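Ramix: Frequently Asked Questions

Last touched in July, when the inbox got tiresome.

What is Ramix?

Ramix is a method for teaching robot policies from first-person recordings of people doing household chores. It takes long, untidy recordings, finds the moments when a hand starts or stops being responsible for an object, and trains on the stretches between those moments. We call them custody changes. A reviewer called them "a grandiose name for grasping," and the reviewer had a point, but grasping doesn't cover setting a thing down, passing it to the other hand or pinning it against a counter with your elbow.

Is it a model or a dataset?

It's a way of cutting up data, plus a training objective that makes use of the cuts. You can put it in front of most imitation learning models. We used a mid-sized transformer policy because we had one lying about and it already ran on our computers.

How much data did you use?

3610 recordings, of which 300 were labelled by hand. The labeller trained on those 300 did the rest. We checked a further sample and were moderately pleased.

Why not label all of them by hand?

You're welcome to come in and start.

What was the main result?

On our bench set of two-handed tasks (lids, caps, drawers, bottles, one very stubborn pepper mill), policies trained with Ramix cuts finished more trials than the same policy trained on fixed-length clips. The gap was widest on tasks where one hand steadies and the other works. On single-handed pick-and-place there was no difference worth printing, and we printed it anyway, in table 4.

Does it beat everything else?

No. Given 2000 recordings or more of a single task, fixed-length clips catch up. Ramix earns its keep when the data is thin or comes from many different homes. If you have a factory cell doing one motion all day, please don't colour your budget request with our paper.

What is Clasudura?

Our benchmark. It scores a policy on whether the supporting hand stays useful, as well as whether the task got finished. Plenty of policies will unscrew a cap beautifully while the other arm drifts off to admire the ceiling. The name came out of a password generator and we were too tired to argue with it.

And Donemero?

The older annotation tool. It still works if you have a 2019-vintage operating system and a forgiving nature. The current labeller reads Donemero files, so there's no need to redo your old ones.

Which robot did you test on?

A fixed two-arm bench setup with parallel grippers. Nothing walked, rolled or climbed stairs. Mobile tests are planned, in the sense that we've talked about them near a whiteboard.

How do you get from human hands to grippers?

Crudely. We keep the thumb-to-forefinger opening, the wrist pose and a contact flag for each hand, and throw away the other fingers. This costs us anything that needs a spread hand. The gripper also can't press with fingertips on one surface while nudging something beside it, a trick that people perform constantly and never mention when you ask them how they opened the bottle.

Why bathrooms? Isn't everyone doing kitchens?

Everyone is doing kitchens, and that was part of the appeal. Bathrooms also have small counters, shiny fittings and containers that have to be dealt with in cramped spots, all of which upset a policy trained on nice wide benches. Mirrors and glass are a separate misery. We mask large reflections before training and lose a little real scenery along the way.

What does a hard case look like?

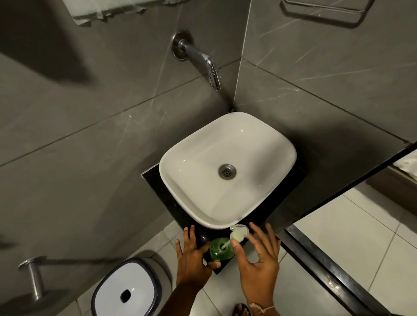

Dong-hyun Yoo
Research engineer, Ramix data and labelling

I keep going back to the soap dispenser. The pump head is in the right hand, clear of the bottle, while the left has its fingertips on the black countertop next to the bottle. Is the left hand steadying the bottle or just close to it? Our early labeller needed a yes or no and gave whichever it fancied. The current version may answer "unsure," and training gives those stretches less weight — the single change that helped most on Clasudura's bottle tasks. The translucent green container doesn't help, and neither does a chrome tap pointing at a white basin directly behind the action.

Kyung-tae Ki wanted a fourth label for "resting but available." We tried it. Two annotators agreed with each other less often than they agreed with the coin I tossed, so it went into the appendix.

Can I use my own recordings?

Yes. Head-level video works best, with both hands visible for most of the task. Chest-level is fine too, but expect a lot of sleeve. You'll want 1000 recordings before judging the automatic labels, and you should still read through a batch of them with a cup of tea.

Will it run on a Mühlbauer controller?

Somebody writes in about this every few weeks. We haven't tested it. The policy outputs plain joint targets, so in principle you could write the adapter, and if you do we'd like a copy.

Where do I report a bug?

On the issues page, with the log attached. Reports that read "doesn't work" are filed under philosophy.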